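Apr 4, 2021

Up at 7, no alarm. Coffee, toast, then out to the shop by 8 because I wanted the floor swept before I forgot again. It hadn't been done since the middle of March and there was grit all along the wall behind the saw.

Spent the first hour on the shelves. The Relleo boxes are on the bottom now where they should have gone to begin with, as they are too heavy to be lifting down from shoulder height. Feto catalogs went in the recycling, except the one with my notes in the back. Found the good tape measure inside a boot. Found the invoice from Kumarasinghe too, the one for $2,116, which I had told everybody was paid and which was not. Wrote the check and put it by the door with a stamp on it.

After that, the bin. I have been putting off the bin. It has been on the bench so long that I work around it without thinking, and it takes up the best part of the surface. The metal is in decent shape where it counts. The floor of it is scratched all over and scuffed cloudy, and the back wall is flaking partway down, but the sides are straight and it will hold more weight than I will ever put in it. I would like to sand the back and get some primer on before summer. The red bars and the dark green pieces are in there together, which is the part that bothers me. They ought to be kept apart.
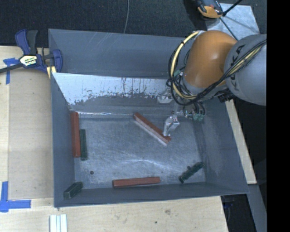 Ye-rin Ryu thinks I should leave the back wall alone. She said on the phone that once I start sanding I will want to do all four sides, and then it will be June and the bars will be sitting on the floor in a heap. Her idea is a divider down the middle, bars on one side and green pieces on the other, and forget the paint. She also asked if I had mailed the check yet.

I looked at dividers after lunch. Oltico has one that could be cut down, but they want an order of 100 and I need one. I have a piece of plywood left from the closet that might do. The sides slope, so it will have to be narrower at the bottom than at the top, and I will need to make a cardboard pattern first. Did not get to that today.

Swept at 4. Filled the dustpan five times. The broom is shedding, add to list.

Soup for dinner, the last of the barley. Read a little. My back is sore on the left side from the Relleo boxes.

Tomorrow: stamps, broom, sandpaper if I still want it, call about the gutter.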